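Clonow brings its slow-drying scalp and curl range home to Plindovov

New collection of washes, creams and oils made for people who would like their hair to look after itself a little more in the colder months

If you have ever stood in front of the bathroom mirror in the dark of a winter morning, hairdryer in one hand and a cooling cup of tea in the other, wondering whether anybody at work would notice a hat, then the people at Clonow would like you to know that they have been there too, and more often than they care to admit. The independent haircare house is delighted to announce the arrival of Tatlı, a gentle new range for curly, wavy and easily upset hair, which goes on sale in October at the Clonow salon in Plindovov and through the company's own website.

Tatlı has been a long time coming. The first jar of what would become the curl cream was mixed after closing time in the back of the salon, and it was, by all accounts, far too thick and smelled rather strongly of cloves. Since then the recipe has been changed, changed back, and changed again, with a good deal of help from clients who kindly agreed to take little unlabelled pots home and report back. Many of them wrote whole pages. One lady sent a poem, which is still pinned up beside the till.

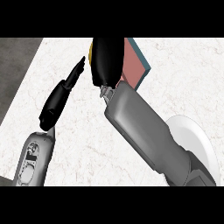 The range opens with a low-foam wash, meant for hair that goes to straw if you so much as look at it with an ordinary shampoo. It is followed by a rinse-out conditioner with oat milk and a little apricot kernel oil, a curl cream in two weights (the lighter one for waves and fine hair, the richer one for tighter curls and coils), and a scalp oil to be massaged in before bed and washed out in the morning. All of them share the same soft scent of orange flower and warm milk, and for those who would sooner do without any perfume at all, the wash and the conditioner also come in a plain version.

"I wanted something I could hand to a client without having to give her a lecture along with it," said Obadia Rashidi, founder and creative director of Clonow. "People come in so worried. They have read that they must do this and must never do that, and they have a shelf full of bottles at home that all promised the same thing. I sit them down, I look at their hair, and nine times out of ten it is simply thirsty and a bit fed up. We made Tatlı for that. Wash it kindly, put some cream through it while it is still dripping, and then please go and have your breakfast."

That last point matters a great deal to the Clonow team, who are great believers in leaving hair to dry in its own time. The curl cream was made with this in mind. It goes on slippery, so that it can be combed through with the fingers, and it sets to a light hold that can be scrunched away once everything is dry. Those who do need to be out of the door in a hurry can use it with a diffuser on a cool setting, and the salon's stylists are always happy to show how this is done without ending up with a halo of frizz.

The autumn launch also brings the return of Clonow's winter hair evenings, which regular visitors will remember fondly from the old premises. Guests are shown how to put together a handful of easy styles for the party season, among them a loose side plait that holds up well under a scarf, a curly half-up style fixed with a single comb, and a low knot for second-day hair that takes rather less time than its smart appearance would suggest. There are mince pies, there is always somebody's playlist, and there is plenty of time to ask questions. Places are free but do need to be booked at the salon desk, and guests are warmly encouraged to arrive with clean, undone hair and to bring their own favourite clips and ribbons.

To go with the range, Clonow has worked with the accessory maker Rivetti on a small run of hair combs and wide pins in amber, moss and a deep plum. Only 300 sets have been made. They have smooth, rounded teeth that will not drag at a curl, and each set comes in a drawstring pouch that fits nicely in a handbag. Once they have gone there are no plans to make more, although Obadia has been heard to say that he would dearly love to see a green one in the spring.

Tatlı will be sold in 300 ml bottles for the wash and conditioner, with smaller travel sizes of both to follow in the new year. Customers who live near the salon are welcome to bring their empties back for refilling at the counter, and will find a little something taken off the price for their trouble. Gift boxes, wrapped in printed cotton squares that can be worn afterwards as headscarves, will be on the shelves in good time for Christmas, and the first 500 orders placed through the website will include a sample of the scalp oil.

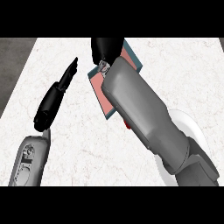 PLINDOVOV, October

Clonow today opened the order book for Tatlı, its new family of washes, conditioners, creams and oils for curly and wavy hair. Orders can be placed online from 9 in the morning, and the salon will be serving coffee and something sweet to anyone who would rather come in and try the creams on the back of their hand first.

"We have clients who came to us as students and now bring their own daughters in," said Obadia Rashidi. "They have put up with my experiments for years and never once complained, or not to my face. This range belongs to them as much as to us, and I do hope they will be pleased with it."

About Clonow

Clonow is an independent salon and haircare house based in Plindovov. It offers cutting, colouring and treatments for every kind of hair, with a particular fondness for curls, and makes its own products in small batches.

Samples of the Tatlı range, product pictures and interviews with Obadia Rashidi are available to beauty writers and editors on request from the Clonow press desk. Please mention your hair type when asking for samples, so that the right weight of curl cream can be sent.

ENDS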